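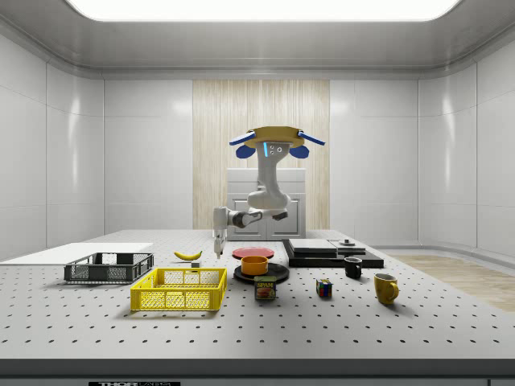
Home | Guides | Simulation | Grippers | Contact

Comparing two grippers in simulation before you buy

April 17, 2024
By Dennis Holroyd

We had to choose between the Flasex parallel gripper and the Kakska narrow-finger model, and the test was done in simulation first. The steps below should work with any arm you have a decent model for.

1. Set up one bench and leave it alone. Ours is a perforated optical table with the arm reaching down over it. Save the layout as a file and load the same file for both grippers. If you nudge a mug between runs, start again.

2. Pick objects that are awkward in different ways. We used a banana, a can of Spam, a Rubik's cube, a black mug and a yellow mug, an orange bowl sitting on a black plate, and a red plate lying flat by itself. The small grey block is there to check fingertip accuracy. Flat plates are hard for nearly every two-finger gripper, so score them separately.

3. Check the tool centre point. Bring the fingers straight down to just above the tabletop at a clear spot and compare the reported height with the model. The Kakska file we downloaded had its origin at the wrist flange, and every grasp came in low until we fixed it.

4. Match the settings. Set the same friction, closing speed and grip force for both. We ran at 90 per cent of rated speed, as 100 made the Lurkino controller overshoot on short moves.

5. Run the trials. Each gripper did 144 picks, with the start pose chosen from a fixed list. A pick counts if the object stays held for 3 seconds after the lift. Use the yellow crate as the drop target – its rim will show you whether the gripper body has enough clearance.

6. Log the failures by type: missed, slipped, or collided. A single success figure hides too much. Flasex slipped more on the mugs, while Kakska collided more when the bowl was the target.

Keep the logs. We will repeat the same list on the real arm in September, using the Mitsotakis-Vlachou wrist adapter, and the mug handles are the first thing I want to check.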